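Chapter 4
Lighting the Work Surface

Learning goals
After reading this chapter, students should be able to:
- explain the difference between general lighting and task lighting
- describe how the distance of a lamp changes the light on a surface
- recognize glare and suggest a way to reduce it
- choose a suitable lamp for reading, drawing, or close handwork

In 1961 the town library at Stekham replaced the ceiling lights in its reading room. The new fittings were brighter than the old ones, and the building managers expected fewer complaints. Within a year, readers were asking for the return of the table lamps that had been taken away during the work. The room as a whole was well lit, but the pages were not. Readers who sat with their backs to the nearest fitting worked in their own shadow, and those who faced it saw a bright reflection on coated paper.

The Stekham case introduces the main question of this chapter: how much light reaches the place where a person is looking, and from which direction does it come?

4.1 General Light and Task Light

General lighting allows people to move safely through a room and to see one another. Task lighting serves one small area, such as a desk, a sewing table, or a kitchen counter. A room may need both. When the task light is the only light in use, the eye must adjust each time it moves from the bright page to the dark room, and many people find this tiring over a long evening.

Most task lamps have a bulb set inside a housing, often called the shade or head. The housing hides the bulb from the user and sends the light in one direction. Its depth matters. A bulb that sits well back inside the housing is harder to see from the side, and the risk of glare is lower. 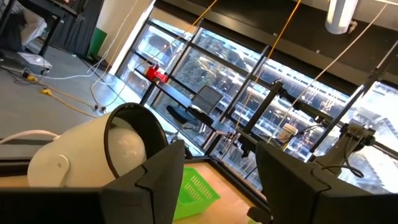
Figure 4.1 Lamp with a cylindrical housing and a dark interior.

The inside finish of the housing also affects the result. A white or polished interior reflects more light toward the work. A dark interior absorbs some of it but makes the opening itself less bright to look at.

4.2 Distance and Angle

Light from a small source spreads as it travels. When the distance between source and surface is doubled, the same light covers four times the area, and each part of the surface receives one quarter as much. A small bulb that gives 100 units of light at a distance of 40 centimeters will give only 25 units at 80 centimeters. Real lamps with a housing do not follow this rule exactly – the housing gathers and directs the light – but the rule is a sound starting point for the exercises at the end of the chapter.

Contact the Schools Desk, Vachon Educational Press | © Vachon Educational Press | Back to top
Last updated: March
This site uses cookies to remember your reading position. Accept | Manage settings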